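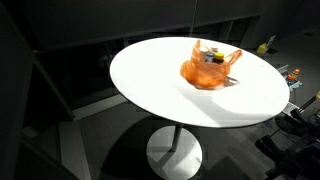 A Day at the Military Court Open House in Lellmont

I've walked past the old garrison courthouse in Lellmont probably a thousand times and never once been through the front door. It has that kind of gate that makes you speed up a little. So when I saw a flyer on the library corkboard saying the military appeals court was holding a public open day on 27 Sep 2023, I wrote it on my hand and took the day off (my boss thought I was joking).

Getting there was easier than I expected. The number 10 bus from the station stops across the street, and if you come by car there's a gravel lot behind the feed store where they were letting visitors park for free. Bring your ID, a real one with a photo. The man ahead of me only had a gym card and had to go all the way back to his car for his license. Phones went into a numbered locker before the first hallway. Mine was locker 166, and I repeated it under my breath all day like a kid with a grocery list.

The line and the lobby

Doors were supposed to open at nine and they opened at twenty past. There was a sign-in sheet, a metal detector, and then a very bare lobby with a long wall of framed notices about dress code. I got a sticker that said VISITOR and a folded program, which I still have, with coffee on it.

Our guide was a court clerk in civilian clothes who had clearly given the talk before but still seemed to like giving it. She started with the thing I'd always been fuzzy on: who brings a case here? It's mostly serving and retired people who've already been through a court-martial or an administrative board and think it was handled wrong. A lot of it is pensions. I'd pictured espionage and shouting, and she told us that of the 269 appeals filed there last year, 51 had to do with a court-martial verdict or sentence. The rest was pensions, back pay, promotions, and disability ratings. Somebody behind me said "huh" really loudly and I was glad it wasn't me.

Courtroom One

This was the part I'd come for. It's smaller than on TV! The benches are hard and the ceiling is high, and there's one tall window on the street side that lets in every truck going by. The panel sits three across, two of them with a legal background and one a retired officer. The clerk said the officer is there because the other two might not know what it's like to get an order at four in the morning in the rain, and a few of the older men in our group nodded at that.

They walked us through an old appeal from start to finish, with the names taken out. It was about a supply contract at a depot they called Burkon. A colonel had been convicted of signing off on fuel deliveries that never came, lost his rank, and appealed. The appeal took four years. In the end the panel threw the verdict out, and the reason had nothing to do with fuel. The senior officer who ordered the trial had written to the court members before it started and told them, more or less, what he was hoping to see. The letter was in the file the whole time.

I kept thinking about the four years. The man got his rank back on paper, and his pension, but by then he was past retirement age. I asked what happened to the officer who wrote the letter, and the clerk said very politely that this court only rules on the appeal in front of it and anything else goes to the ministry. Then she moved us along to the records room. I don't think she was dodging, I think that really is the rule, but I would have liked a longer answer.

Records, and lunch

The records room is in the basement and smells like a wet sweater. Everything since the early nineties is scanned, and before that it's paper in gray boxes, all the way up to the pipes. They had a demonstration of the search system, which is called Skilusard, and it crashed twice while we stood there. The archivist just kept talking over it. When it came back up she showed us how anyone can look up a published ruling by year and subject, for free, from home. I didn't know that. I've since spent two evenings reading about a very long fight over a parade ground fence.

Lunch was on your own. The court canteen was closed to visitors, so half our tour ended up at Bangash, the grill place on the corner, and the poor guy at the counter hadn't been told anything was going on. I had the lentil soup and a flatbread and shared a table with two retired sergeants who were arguing about whether the whole system should be handed over to the regular courts. One of them thought military judges protect their own. The other one had won his pension case in that building and wouldn't hear a word against it. I mostly ate.

The afternoon panel

After lunch there was a question session in the big hall, and this was weaker. The panel was two lawyers and a spokesman from the ministry, and the spokesman answered nearly everything with "we're looking at that." A woman near the front asked if the government meant to bring back the bill from April, the one that would have made commanders step out of picking court members altogether. He said it was under review. She asked when the review would end. He said he couldn't give a date. The lawyers looked at their shoes. They were good when they got the chance, though, and one of them gave a really clear explanation of how a person can file an appeal without hiring anybody, including which form and how long you've got.

If you want to go

The court says it'll do another one in spring. Get there early, because the morning tour is the better one and it fills up. Wear something warm for the basement. Eat before or go to Bangash, but maybe call them first if you're a group. There's no gift shop, though I did get a pen.

I picked up my phone from locker 166 a little after four and caught the bus home with the program sticking out of my coat pocket. I've already asked for the spring day off too.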